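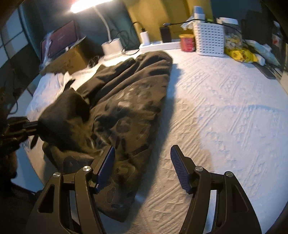
Domenica Egger Brings Her Dumplings to TV

I caught up with Domenica Egger over a very large plate of her cheese dumplings, the same ones she made on the cooking contest "Lirnitside Kitchen," and I'll admit I ate more than I wrote down.

She almost didn't apply. "My neighbor Nadine Abou Jaoude filled out half the form for me," she told me. "Then she stood there until I did the rest!"

The show picked 12 home cooks out of 300. Filming took four days over in Pladow - long days, she says, with a lot of sitting around in an apron. Her worst moment was the sauce round. "I grabbed sugar when I wanted salt. I had 2 minutes left, so I threw in vinegar and called it sweet and sour."

The judges liked it (I still can't believe that).

She won't tell me how far she got, and I did try, twice. Her episode airs in June, and the Zaugg diner in Ukden is putting it up on the big screen. Nadine is saving seats near the front.

"I'm going to watch from the kitchen," Domenica said, and pushed the plate back over to my side of the table.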